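Ticket: Dye coming off new bedspread onto folded clothes
Product: Flurnby floral spread, dark green
Status: Open, waiting on customer
Opened by: Anika Baptiste
Handled by: Nataša Karagiannis, Yazzie Home customer care

Anika, first message

Hi there! I bought one of your Flurnby bedspreads in May (the dark green one with the pink roses and the patterned border, which I love, let me say that first) and I think the color is rubbing off. I do all my folding on the bed because it's the only flat surface I've got that's big enough, and on Sunday I picked up a pair of my daughter's light socks and the heels had a greenish gray smudge on them. I thought it was newsprint or something. Then I found the same kind of smudge on a white pillowcase that had been sitting in the same spot.

What I've done so far:

Washed the spread once when it arrived, cold, by itself, regular detergent. The water was a bit green, which I sort of expected with a dark color.

Line dried it. No dryer.

Rubbed a damp white washcloth on one corner, maybe twenty good strokes. Very faint green. Rubbed the border strip too and got nothing I could see.

Rewashed the socks with Dilliteo stain powder and the smudge came out of one and mostly out of the other.

Is this normal for the first couple of months or do I have a bad one? I have a pink quilted top I really don't want ruined.

Nataša, reply

Hi Anika, thanks for all the detail, that helps a lot. Some loose dye in the first wash is expected on our dark greens, but it shouldn't be reaching dry clothes. Could you tell me whether the socks and pillowcase were fully dry when they went on the bed? Also please send a couple of pictures with the spread as you use it and the sort of thing you lay on it. And is there anything between the spread and the clothes, a sheet or a throw?

Anika, reply

Okay, so the socks. I've been thinking about this and I can't swear they were dry! I pull things off the rack when they feel done, and thick heels are always the last bit to go. The pillowcase I would have said was dry, but it was at the bottom of the heap, so who knows.

Nothing between the spread and the clothes, no. It all goes straight on top. The wooden tray with the flower cutouts lives on the bed too, I eat breakfast off it and then shove it to the left when it's laundry time. There's no green on the underside of that, I checked. I've attached the pictures, and it's the pink things I'm worried about.
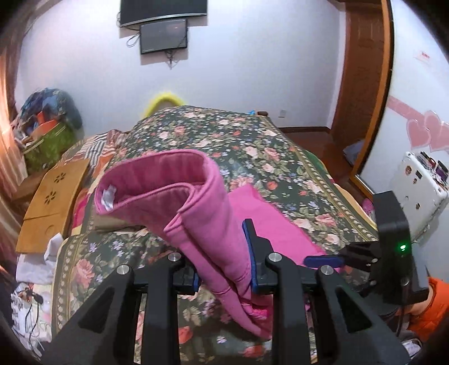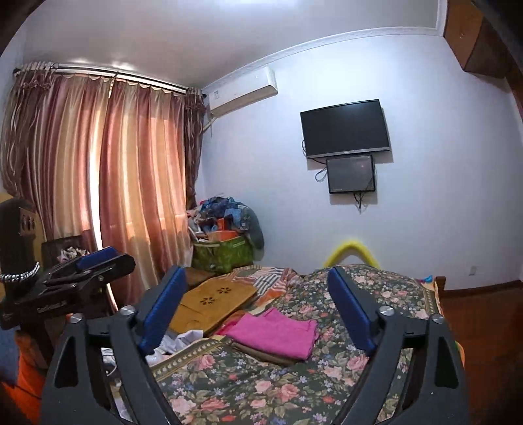 Attachments 1 and 2: pink folding on the green Flurnby spread, tray to the left

I turned the pink pieces over afterward and went over them by the window and they look fine to me. The brown one I honestly couldn't tell you, it could have half the bedspread on it and I wouldn't know.

Oh, and I should mention I used a different detergent on that first wash from what I normally use. It was Werel, the big bottle, because the store was out of mine. Does that matter? It's got some kind of brightener in it.

Nataša, reply

It could matter a little. Brighteners don't usually strip dye, but a heavy dose can leave the surface color loose if it doesn't all rinse out, and then anything slightly damp will pick it up. Could you try the following and write back?

1. Wash the spread alone again, cold, with half your normal amount of detergent.
2. Run an extra rinse. If that water is still green, run another one.
3. Dry it all the way through.
4. Do the washcloth test twice, once with a dry cloth and once with a damp one, in the middle of the spread where you fold.

Until then, please put an old sheet down before you do the laundry. If the dry cloth picks up color after step 4, I'll send a replacement and you won't need to return yours first.

Anika, reply

Did it! First rinse had a tinge to it, second one was clear as far as I could see in the tub. It took forever to dry, my line was sagging practically to the grass. Dry cloth: nothing at all. Damp cloth: the tiniest bit, you'd have to be looking for it, way less than the first time.

So I guess I'd like to keep it. I'm going to use the sheet for another two washes and see how the socks do. Can you leave this open until then? If it comes back I don't want to have to type all this again.

Nataša, reply

Of course. I've set it to stay open, and your replacement offer is noted on the ticket. Just reply here with the result after the second wash.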